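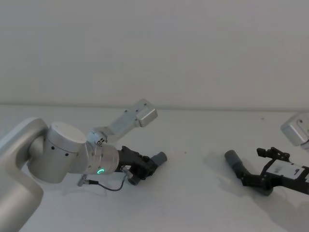 Yolanda Nieto reckons a white table against a white wall is asking for trouble, and that I'll be scrubbing at it with a sponge before the summer's out. She may well be right! She has had a white worktop in her own kitchen for years and says she can tell you the date of every beetroot.

June 20, 2024

Anyway, I love it. I came down this morning before breakfast just to have another look at it in the daylight (in my dressing gown, tea in hand, feeling a bit daft) and I'm so pleased we didn't go for the grey. We came very close to grey. I had the Mondon colour card stuck to the fridge from March onwards and every time anyone came round I made them pick, and of course they all picked something different, and Csaba picked one that I'm fairly sure was the border of the card.

So white it is, top half wall, bottom half table, and hardly a line where they meet. I'd thought I would mind that. I had a whole plan for a strip of tiles along the back, sea green, and I'd even got as far as carrying a sample box home on the bus from Iltness with the handles cutting my fingers off. Then we pushed the table up to the wall to see if it would fit and I stood there and thought, oh, leave it alone. The tiles are under the stairs. Candela wants them for her bathroom and can have them if she comes and gets them.

The painting took longer than I'd let myself believe it would. The old colour was that custardy yellow and it kept coming through, first coat, second coat, and there was a patch I was sure I'd done that dried looking like an old tea towel. Botond told me over the phone to stop fiddling with it while it was tacky and go and do something else, so I went and weeded the path in a temper. When I came back it had evened out on its own. I haven't told him.

The table came from Oláh, down the road past the chemist. I'd been in there three times to stroke it, and the man had started to nod at me. It was marked at 110 and I'd made up my mind not to go that high, then he said there was a scuff on the underside and would 71 be all right, and I said yes so fast I didn't even ask to see the scuff. I've been under there with a torch since and I still can't find it! Perhaps he just wanted me to stop coming in.

Getting it home was another matter. Vilmos brought the van and we had it in the hall on its side for the best part of 2 hours, stuck against the coat hooks, going forwards an inch and back an inch, with him saying "to me" and me saying "I am going to you". In the end he took the door off its hinges. It went in beautifully after that, and the door has been leaning against the bookcase ever since, so the whole house smells of frying whenever anybody makes an egg.

Things I've learned about white so far. You can't use the green scourers. Newspaper leaves a grey smudge, so does the underside of a flowerpot. A drop of washing-up liquid in warm water does nearly everything, and bicarb paste did for the biro (my biro, my fault, shopping list with nothing underneath). Yolanda swears by the Sulenus spray but I find it smells like a swimming pool, and it made me sneeze all through the news.

I'm still not decided about the wall. Mum's barometer would look nice but it needs a proper screw and I can't bear to put a hole in it yet. Candela thinks a long shelf, quite high. Csaba thinks a clock. I think I'd like to look at plain wall for a bit, I've had that calendar with the lighthouses staring at me since we moved in and it's quite restful having nothing to read.

I do need to do something about the light though. It's lovely in the day, very soft and even, but the bulb in the evening turns everything the colour of weak tea and there goes my nice white. I'll see if the hardware shop has a cooler one. Also need to buy: felt pads for the legs, sandwich bags, a birthday card for Botond, and hinge screws, as Vilmos has lost 2 of them somewhere in the hall and says they'll turn up.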